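Setting up a two-cup sorting spot on a side table

Drink cans and small odds and ends pile up quickly on a work table. Two tall cups and a clear stretch of surface fix most of it, and setting them up takes less time than making tea. I have used this arrangement at the Dindale workroom since October.

Step 1. Choose the cups. Get two in different colours, wider at the rim than at the base. Give each one a single job. At Dindale the grey one takes small loose pieces and the green one takes paper scraps. 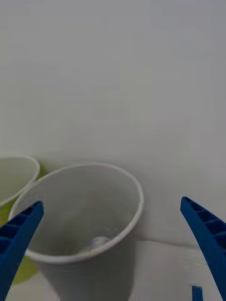 White inside, so a small pale item on the bottom can be easy to miss.

Check the bottom before you tip a cup out. I lost a bead that way and spent 3 days looking for it.

Step 2. Stand the cups side by side near the wall. Leave a narrow gap so you can lift one without knocking the other. Keep cans in front, out on the open surface, until they are finished. An opened can does not go in a cup — any dregs will end up over everything else.

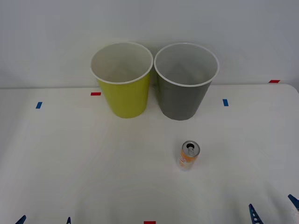 Cups at the back, opened can out in front with space around it.

Step 3. Wipe down the clear area at the end of the day. Use a damp cloth, work from the wall towards you, and do under the cups last. Flat bits of tape are easily wiped straight over, so run a fingernail along the edge of any you want gone. 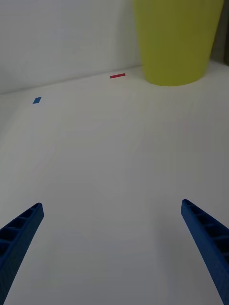 Phyllis Naylor wrote that she tried it with lighter cups and they fell over whenever she opened a window. She now keeps a few washers in the bottom of each — a good fix if your table is near a draught.

Empty both cups once a week, or sooner if they fill up.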